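Subject: Re: [lovum-users] Standard errors differ between runs with ordinal indicators
From: Nisreen Karaki
To: lovum-users
Tuesday, 16:42

Adalberto Leite wrote:

> I am fitting a two-factor model in Lovum with eight ordinal indicators,
> n = 303. The loadings are the same every time I run it, to all the
> decimals printed. The standard errors are not. One of them (item 6 on
> the second factor) moves enough to change whether the loading is
> significant. I have asked for bootstrap standard errors with the
> default settings. Is this a bug, or have I set the model up wrongly?
> Iolanda Brandão ran the same file on her machine and got a third set
> of values.

Adalberto,

The model is set up correctly as far as I can tell from the syntax you attached. The behaviour you see comes from the bootstrap and has two parts.

First, the default number of draws is 50. That was chosen years ago so that the option would finish in a reasonable time on the machines of the day, and it is too low for standard errors on ordinal data. With 50 draws the Monte Carlo error of a standard error is close to ten per cent of its value even when everything is well behaved. Set draws = 1000 and compare again.

Second, the seed. If you do not give one, Lovum takes it from the system clock, so two runs will never use the same resamples. Put the seed on the same line as the draws:

bootstrap draws=1000 seed=20

The value does not matter. It is written to the output header, so you can quote it in a paper. Note that seed must come after draws on the line. If it comes first, the parser in the current release reads it and then resets it when it reaches draws. That one is a bug, and Welington Falcão has a patch for it.

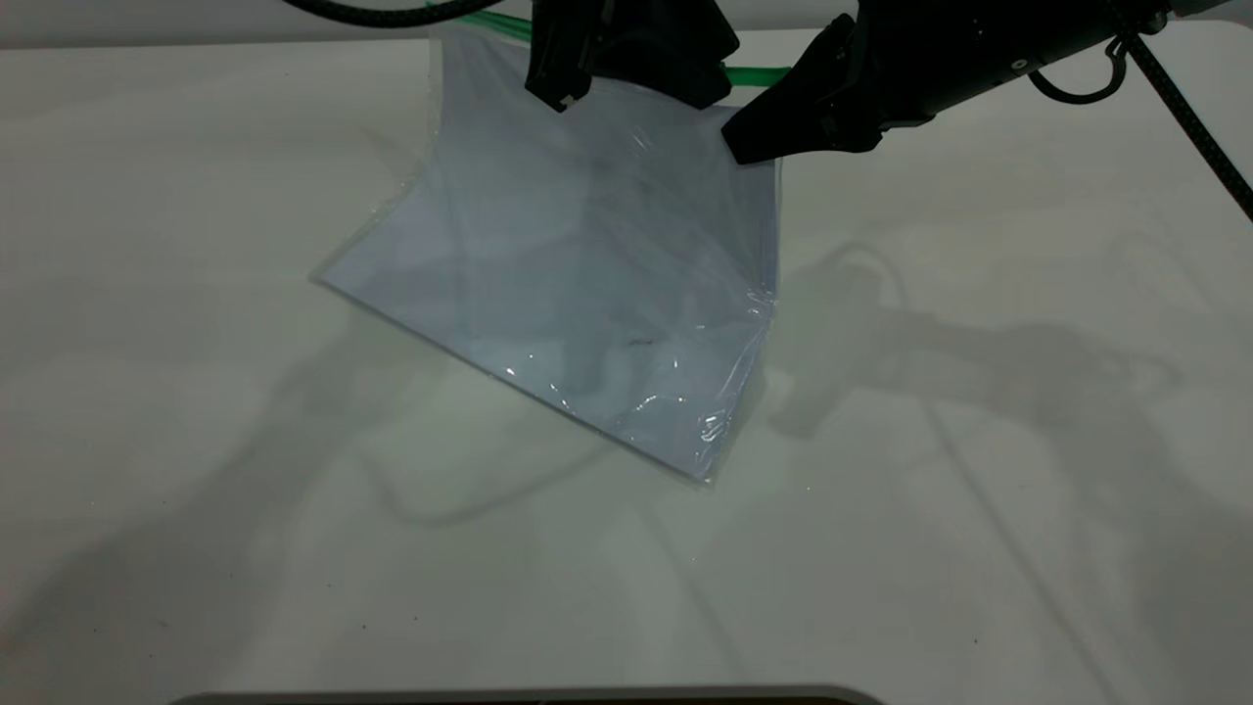

Item 6 is a separate matter. In your frequency table the top category of that item has only four cases. In a fair number of resamples it will have none, and the threshold for that category then cannot be estimated. Lovum does not drop such a resample. It collapses the empty category into the one below and carries on, and the loading from that draw goes into the pool with the others. The spread you get for item 6 is therefore a mixture of two slightly different models. More draws will make the number stable, but it will be a stable estimate of the wrong thing.

You can check how often this happens by adding

output bootlog

which prints one line per draw, with a "c" in the last column where a category was collapsed. If you see more than a handful, I would merge the top two categories of item 6 before fitting and report that you did so. The stratified option also works, but it changes what the standard errors mean and you would have to justify it.

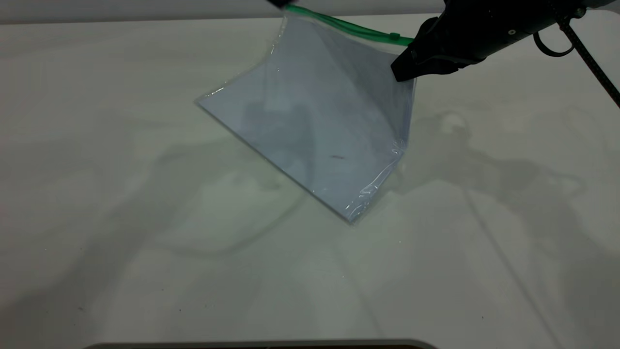
As for the third set of values from Iolanda's machine, that is what I would expect without a seed. If they still differ with the same seed, please check that both of you are on the same release. The random number generator was replaced between the last two, and a given seed does not carry over from one to the other. The release number is on the first line of the output.

One more point on the syntax. You have fixed the first loading of each factor to 1 and also fixed both factor variances to 1. The program accepts this without a warning, but it is a restriction and not just a choice of scale, and it costs you two degrees of freedom. Remove one or the other. I would keep the variances fixed, as the bootstrap then gives you a standard error for every loading. Check the signs of the loadings in the bootlog if you do, as a factor can flip in some draws and the option "align" is off by default.

Hala Tawfik's notes on ordinal models cover the thresholds in more detail. They are in the docs folder of the source archive.

Please send the bootlog to the list if the item 6 value still looks odd after merging.

Nisreen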